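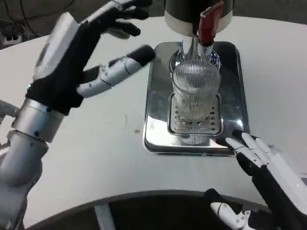
Step 1: Find out if you have a scale problem at all

Most advice on descaling is written by people who sell descaler. Before you buy a bottle, test your water. A paper strip from the hardware store will do. If the reading is low, close this page and come back in April.

I tried the Mosine powder and plain citric acid on the same kettle. Jonas Lanz, who runs the repair counter in Usellow, swears by the powder. I couldn't see any difference except the price.

Step 2: Mix the acid

Stir 20 grams of citric acid into a liter of lukewarm water. Skip the vinegar. It works, sort of, and then your coffee tastes like salad for a week.

Step 3: Soak, then rinse more than the label says

Pour it in and leave it for 16 minutes. The Stistmont forum says overnight, which I think is asking for trouble with older seals. Rinse until the water has no sour taste. Two rounds is what the packet promises – I have never gotten away with two.

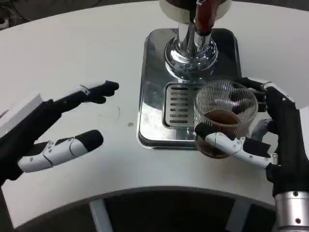 Hard water spots on the outside are a separate job, and acid is usually overkill. Try a damp cloth first. Chrome is the annoying part, and a bell-shaped base like this one, shiny enough to reflect the table, will show every spot you miss. Wipe the drip tray too, right up to the raised rim. Dry everything with a clean towel. "Streak-free" sprays are mostly a way to sell you the towel's job in a bottle.

Step 4: Test again

Boil one full load and throw it out. If flakes still float, repeat step 2.

Updated 21 Jan 2021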